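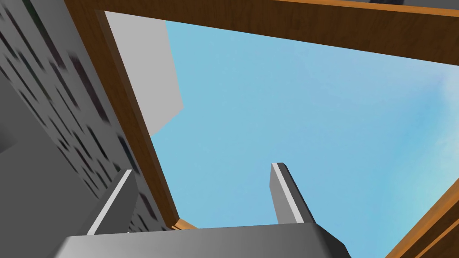 Asteck trade-in weeks at Stakside

From November, all Stakside shops will take old phones in exchange for credit towards an Asteck handset. The offer is open to every member of the Stakside card, also to those who joined only this month. You do not need to have bought your old phone from us, and it may be of any make, provided that it switches on and the screen is not cracked.

The credit depends on the model and its condition. The highest amount is 100 pounds, and it is given for phones with at least 82 per cent battery health. For older phones the amount is lower, but our staff will tell you the figure before you decide anything. If you do not like the figure, you take your phone home again and there is no charge for the check.

Akinyi Rashidi, who manages the Jilcombe shop, asks members to come before four in the afternoon if they can. The check takes almost 14 minutes for each phone, and in the last hour of the day there is usually a queue at the service desk. She also reminds everybody to bring the card itself or the number printed on it, as the till cannot find a member by surname.

Before you hand over the phone, please copy your pictures and contacts to another place. After this, sign out of all accounts and remove the SIM. We have had several phones which were still locked to the owner's account, and for these we cannot give credit until the owner comes back and unlocks them. Salim Kaijage at the service desk can help with the signing out, but he is not allowed to type your password for you.

The credit can be used on the same day or kept on the card until the end of the following month. It cannot be changed to cash, and it cannot be used for top-ups or for gift cards. It can be put together with the member discount on cases and chargers - this was not possible in the spring offer, and many of you wrote to us about it.

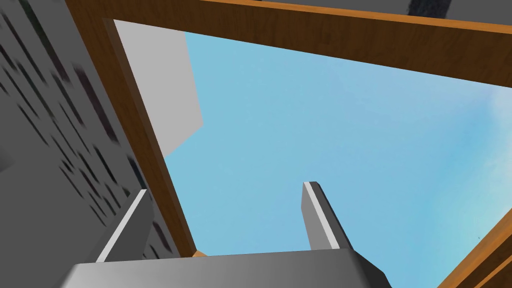 Ondieki contracts

Members who pay monthly through Ondieki may also take part. The credit is then taken from the first bills and not from the price of the handset. Please ask for Mei Ridgeway or Upendo Nyamweya, who both work with the contracts and can print the new payment plan for you to read at home. The present plan stays as it is until you have signed the new one. For questions by telephone, use extension 525 and leave your card number with the message.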